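How Does a Microwave Heat Your Lunch?

By Afaf Dabbas

When I was six, I thought there was a tiny sun inside our microwave. It glowed, it hummed, and my cold macaroni came out steaming. What else could it be? I asked my grandmother, and she said, "Go look it up and then tell me." So I did, and I've been looking things up ever since.

Let's start with your bowl of soup. Soup is mostly water, and water is made of molecules, which are bits so small that you could never see one, even if you squinted really hard. Each water molecule is a little lopsided. One side has a tiny bit of positive electric charge and the other side has a tiny bit of negative.

Now press Start! A part inside the oven called the magnetron (great name for a superhero, I think) begins sending out microwaves. Those are waves a lot like radio waves, and like light, too, except your eyes can't see them. They bounce off the metal walls and go right into your food. The waves keep flipping their push and pull back and forth, billions of times every second, and the lopsided water molecules try to turn and keep up. They twist and bump into their neighbors. All that jiggling is heat! 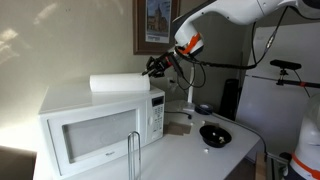
People always ask me about the window. If the waves bounce around in there, why don't they come out through the glass and warm up your nose? Go look at a microwave door when the oven is off. From across the room the window just looks dark gray, like the big one on this white microwave, but up close you'll usually find a sheet of metal with lots of tiny holes in it. Microwaves are several inches long, much too big to squeeze through those holes. Light waves are super tiny, so they zip right out, and that's how you get to watch your popcorn bag puff up.

My friend Eun-seong Ra wanted me to explain why the middle of her burrito is always cold. Microwaves only reach an inch or so into food. The rest has to warm up slowly, as the hot outside passes its heat along to the inside. The waves also don't spread out evenly, so there are hot spots and cool spots. That's why lots of microwaves have a plate that spins. Stirring helps too – well, not with a burrito.

Want to try something? Ask a grown-up to help. Put a damp paper towel on one plate and a dry one on another. Heat the damp one for 15 seconds, then let your grown-up check it. Now feel the dry one, which hasn't been in the oven at all. (Leave that one out – dry paper shouldn't be heated by itself.) Which one is warmer, and what did it have that the other one didn't?

And please, no forks or foil in there. Metal can make sparks, and I like your kitchen the way it is.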